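Line drying vs indoor rack - what do you all do in June?
Home and Laundry > General chat

wattlecreek
Hello everyone, hope you're all keeping cosy. I've been reading this board for ages and finally have something to ask. We moved to Driradero in the autumn, up on the hill side where the fog sits until lunch, and I'm having an awful time getting the washing dry. Back at our old place I had a proper line across the yard and I'd have everything in and folded by mid-afternoon, even in winter. This week I brought the towels in after two days out there and they still had that smell (you know the one).

So before I give in and run the dryer all winter, what do you all do? Do you stick with the line, or bring it all inside? Shirts are my main worry, as my husband wears a collared one every day and I'd dearly love to iron less.

Yae Kobori
Welcome wattlecreek! I'm on the same side of the hill, so you have all my sympathy. I gave up on the line from June until the wattle comes out. Everything goes in the spare room with the door shut and a dehumidifier going, and I keep an eye on one of those little humidity dials. If it's reading over 70 I know there's no point hanging anything heavy, so I do shirts and smalls and leave the jeans for another day.

For the shirts, give them a good hard flick as they come out of the machine, do up the top button and put them straight on a hanger. I smooth the collar and the button band with my hand while they're damp. It takes a little longer than pegging but I've hardly touched the iron since last winter, and I used to do a whole basket of an evening in front of the telly.

gumnut_gail
I'm going to disagree a bit with Yae, with love! I'm a line person all year. Even on a grey day there's usually some breeze, and moving air does more for a wet towel than a warm still room ever will. What I do is peg out first thing, bring it in at 3 before the damp comes down, and let it finish off inside overnight. The house doesn't get that steamy feeling and the towels smell of outdoors.

Also check your spin. Our old machine was set to the gentle spin for years and I had no idea. Putting it up made more difference than anything I've bought.

wattlecreek
Oh, the spin! I'll go and look. I don't think I've changed a setting on that machine since we got it.

Shoaib Malik
Gail's right about the spin but I have to side with Yae on the shirts. Pegged by the hem they dry with those two little ears sticking out, and pegged at the shoulder it's worse. Hangers every time for me, and leave a hand's width between them if you've got the rail for it. People jam them together and then wonder why the underarms are still wet at bedtime.

Where I part ways with everyone is the dehumidifier. I bought a Gomel on sale and it was so loud we couldn't hear the radio in the next room. I've gone back to a plain old fan pointed along the rail, with the window open a crack. My rail is 78 cm from the wall, which the rest of the family complains about, but it lets the air get behind.

gumnut_gail
78! You must have to climb over it to get to bed.

Shoaib Malik
I go round, Gail. It's good exercise.

Yae Kobori
Ours is a Delorme and it's no louder than the fridge, so I think it depends on what you get. I will give you the open window on a dry day though. On a foggy one you're just inviting it in.

wattlecreek
This is all so helpful, thank you! I think I'm coming round to hangers for the shirts and Gail's half-and-half method for the towels. A rail with hangers on it looks much tidier than my old airer too, which has lost most of its plastic bits and pinches my fingers every time I fold it up.

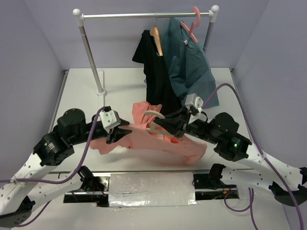
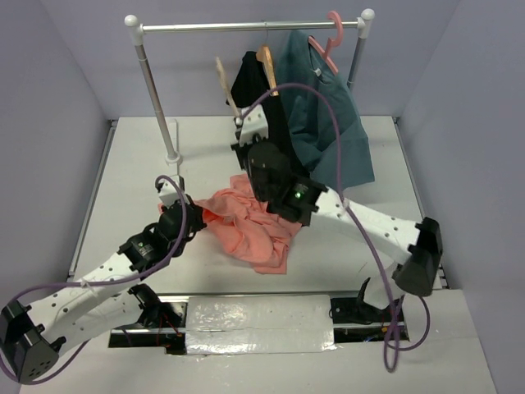 gumnut_gail
All right, I'll allow hangers for shirts, but please don't do your woollies that way! I lost a lovely Orkano cardigan to it, the sleeves came down past my knuckles. Knits go flat on a towel, rolled up first to squeeze the water out, then turned over in the morning. And if you do end up using the dryer for the towels now and then, don't feel bad about it. I give mine ten minutes at the very end when my sister's coming to stay.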